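땅속 수도관은 정말 50년 넘게 버틸까? 녹과 싸우는 금속 이야기

어린이 재료 교실 | 2021년 8월

수도꼭지를 틀면 물이 나옵니다. 그 물은 땅속에 묻힌 긴 관을 지나서 우리 집까지 옵니다. 그런데 관을 파는 회사의 안내 책자를 보면 이런 말이 자주 나와요. “절대 녹슬지 않습니다.” “한 번 묻으면 평생 갑니다.”

정말일까요? 저는 이런 말을 들으면 일단 의심부터 합니다. ‘절대’라는 말과 ‘평생’이라는 말이 붙어 있으면 더 의심해요. 누가 평생 동안 그 관을 지켜봤다는 걸까요? 작년에 처음 만든 관이라면 아직 한 살밖에 안 되었을 텐데요.

녹은 무엇일까

철로 된 못을 물에 담갔다가 꺼내 놓으면 며칠 뒤에 붉은 갈색 가루가 생깁니다. 이것이 녹이에요. 철이 물과 산소를 만나서 다른 물질로 변한 것이지요. 철은 단단하지만 녹은 푸석푸석합니다. 손톱으로 긁으면 떨어져요. 떨어진 자리에는 새 철이 드러나고, 그 철도 다시 녹이 습니다. 이렇게 조금씩 얇아지다 보면 언젠가는 구멍이 뚫립니다.

땅속은 철에게 꽤 힘든 곳입니다. 흙에는 물기가 있고, 흙 알갱이 사이에는 공기도 들어 있어요. 바닷가 근처라면 소금기까지 있습니다. 소금기가 있으면 녹이 더 빨리 습니다.

녹을 막는 방법 하나, 옷 입히기

가장 쉬운 방법은 철이 물과 산소를 만나지 못하게 하는 것입니다. 관 바깥에 플라스틱 같은 것을 두껍게 입혀요. 비 오는 날 우비를 입는 것과 비슷합니다.

우비에 구멍이 나면 어떻게 될까요? 그 자리만 젖지요. 관도 마찬가지예요. 트럭에서 내리다가 돌에 긁히면 작은 흠집이 생기는데, 녹은 바로 그 흠집에서 시작됩니다. 그러니까 “튼튼한 옷을 입혔으니 걱정 없다”는 말만 듣고 고개를 끄덕이면 안 됩니다. “묻기 전에 흠집이 있는지 누가 살펴봤나요?” 하고 물어야 해요. 실제로 공사장에서는 전기가 흐르는 솔 같은 도구로 관을 훑어서 눈에 안 보이는 구멍을 찾기도 합니다. 이 검사는 어른 기술자만 할 수 있는 일이니 따라 하면 안 돼요.
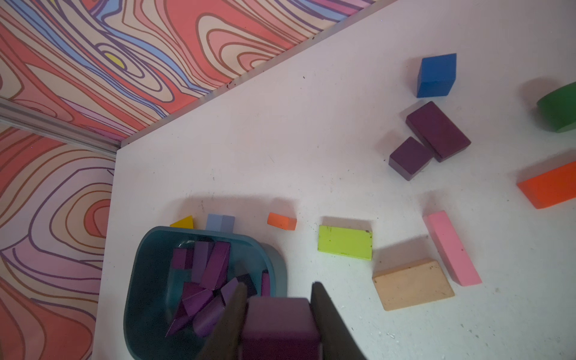
녹을 막는 방법 둘, 대신 녹는 금속

두 번째 방법은 조금 이상하게 들릴지도 모릅니다. 철 옆에 철보다 더 잘 녹스는 금속을 붙여 두는 거예요. 아연이나 마그네슘이 그런 금속입니다. 둘을 전선으로 이어서 축축한 흙에 묻어 두면 아연이나 마그네슘이 먼저 닳고 철은 그동안 버팁니다. 이렇게 대신 닳는 금속을 ‘희생 양극’이라고 불러요. 어려운 이름이지만 ‘희생’은 남을 위해 내 것을 내준다는 뜻이니까, 앞부분만 기억해도 됩니다.

이 방법도 끝없이 계속되지는 않습니다. 다 닳으면 새것으로 바꿔야 해요. 바꾸지 않으면 그다음에는 철이 녹습니다. 전선이 끊어져도 소용이 없고요. 그래서 땅 위에 작은 상자를 세워 두고 가끔 전기를 재서 잘 되고 있는지 확인합니다.

Uvstead 마을의 200미터

Uvstead라는 마을에서 오래된 수도관을 바꾼 이야기를 해 볼게요. 길이는 200미터였습니다. 관을 파는 Pretport라는 회사는 새로운 칠을 한 관이라서 검사가 필요 없다고 했어요. 책자에는 반짝이는 관 그림이 있었고, 그 밑에 ‘시험 통과’라고 적혀 있었습니다.

마을에서 일하는 기술자 Gert Msimang은 그 글자를 보고 물었습니다. “무슨 시험인가요? 며칠 동안 했나요? 어떤 흙에서요?” 알고 보니 시험은 실험실의 소금물 통에서 5주 동안 한 것이었어요. 5주를 버텼다는 것은 사실입니다. 하지만 거기에서 곧바로 ‘평생’으로 건너뛰는 것은 너무 큰 점프예요. 게다가 소금물 통에는 돌멩이가 없습니다. Uvstead의 땅에는 돌이 아주 많았고요.

그래서 마을은 관을 사기는 하되, 두 가지를 더 하기로 했습니다. 묻기 전에 흠집을 검사하고, 마그네슘 덩어리도 함께 묻는 것이었어요. 검사를 해 보니 관 두 개에서 흠집이 나왔습니다. 흠집을 때운 다음에 묻었지요. 그 관이 얼마나 오래갈지는 저도 모릅니다. 아직 땅속에 있으니까요.

플라스틱 관을 쓰면 되지 않나요?

이 질문을 많이 받습니다. 플라스틱은 녹슬지 않아요. 그건 맞습니다. 그래서 요즘은 작은 수도관에 플라스틱을 많이 써요. 하지만 녹슬지 않는다고 해서 망가지지 않는 것은 아닙니다. 햇빛을 오래 받으면 약해지는 플라스틱도 있고, 뜨거우면 물러지는 것도 있어요. 물이 아주 세게 흐르는 굵은 관에는 여전히 강철을 쓰는 곳이 많습니다. “이 재료가 제일 좋다”고 하는 사람을 만나면 “어디에 쓸 때요?”라고 물어보세요. 대답을 못 하면 그 사람도 잘 모르는 겁니다.

집에서 해 보기

어른과 함께 해 보세요. 준비물은 투명한 컵, 쇠못, 소금, 물, 매니큐어입니다. 아연을 입힌 못은 반짝이고 잘 녹슬지 않으니 아무것도 입히지 않은 쇠못을 고르세요.

1. 못 하나는 그대로 둡니다.
2. 다른 못은 매니큐어를 빈틈없이 바르고 말립니다.
3. 또 다른 못도 똑같이 바르고 말린 뒤, 어른이 줄로 한 곳을 살짝 긁어 줍니다.
4. 컵마다 물을 붓고 소금을 한 숟가락씩 넣은 다음 못을 하나씩 담급니다.
5. 날마다 같은 시간에 보고 그림을 그립니다.

긁은 못은 어디부터 색이 변했나요? 매니큐어를 빈틈없이 발랐다고 생각한 못은 정말 빈틈이 없었나요? 제 것은 못 머리 밑에 안 발린 데가 있어서 거기부터 붉어졌습니다. 제가 한 말과 결과가 다르게 나왔다면 본 대로 적으세요. 책에 나온 그림에 맞추려고 고치면 안 됩니다.

낱말 풀이

부식: 금속이 물이나 공기와 만나 다른 물질로 변하면서 닳는 것. 철이 녹스는 것도 부식이다.
피복: 관이나 전선의 겉을 감싸는 것.
희생 양극: 철 대신 먼저 닳는 금속 덩어리.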